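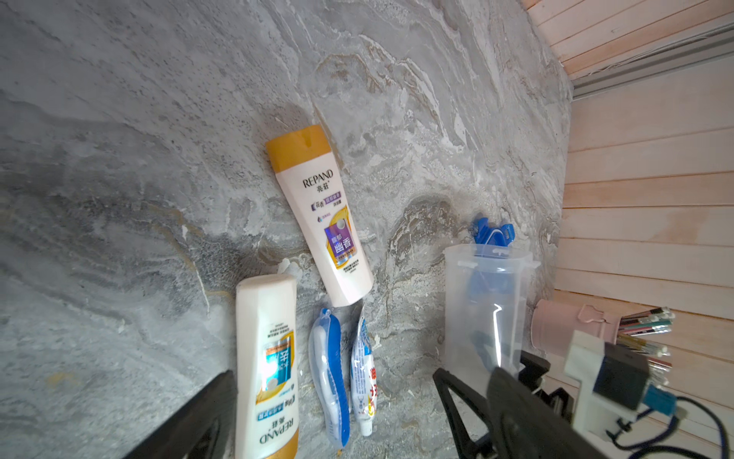 From: Jarosław Brzozowska
To: teleop-practice list
Date: Apr 10, 2023
Subject: Re: Draft 4 of the tabletop rules, section on objects

Dear all,

Thank you to Ramesh for the new draft. I have read it two times and I agree with most of it. My remarks are on two points only, and I put them under his text.

Ramesh Tiwari wrote:
> 3.2 Objects on the work surface shall be listed before the session
> starts, by type and by packaging (bare, wrapped, boxed).
> 3.3 Bottles and other closed containers shall be placed upright
> with the label towards the operator.
> 3.4 The wrist camera shall be checked before each session. If the
> fingers are not visible in the lower part of the view, the session
> shall not start.
>
> Kenard would like to drop 3.3 completely. I prefer to keep it, but
> please tell me if it makes trouble at your site.

On 3.3: it makes trouble at our site, yes. In a bathroom set the shampoo bottles do not stand in a row for anybody. People leave them lying, or with the cap down when they are nearly finished. If we always put them upright, the operators learn one grasp and use it everywhere. At Jurnbridge we went through 129 sessions with toiletries, and in 54 of them the operator had to change the approach because a bottle was leaning on something or lying next to another one. I consider these the most useful sessions that we have. So I would write:

"3.3 Closed containers may be placed in any position. Caps shall be closed. The starting position shall be recorded."

The sentence about caps should stay also if the rest is dropped. Shampoo on a stone surface is slippery and it goes into the finger joints.

On 3.2: I support the list by packaging, but "wrapped" is too wide. A toothbrush in a clear plastic package behaves very differently from a soap in paper. The clear package reflects, and the depth reading on it is poor. The same is true for a transparent cup. May I propose "wrapped, clear" and "wrapped, opaque" as two entries, and a separate mark for transparent containers? At Buvum they already do it in this way and it costs them one more column.

We should also say what happens with things that are near the work surface but not part of the task, for example a cup with pens. Today some sites list them and some do not. I would list them under "surroundings", with no other duty.

3.4 is good as it is. Please do not make it longer.

One question to Jayawardena: is the limit of 1,000 sessions per checklist version still valid? In the September draft it was there, now I can't find it.

I can prepare the new wording of 3.2 and 3.3 as a clean text if Ramesh agrees.

With kind regards,
Jarosław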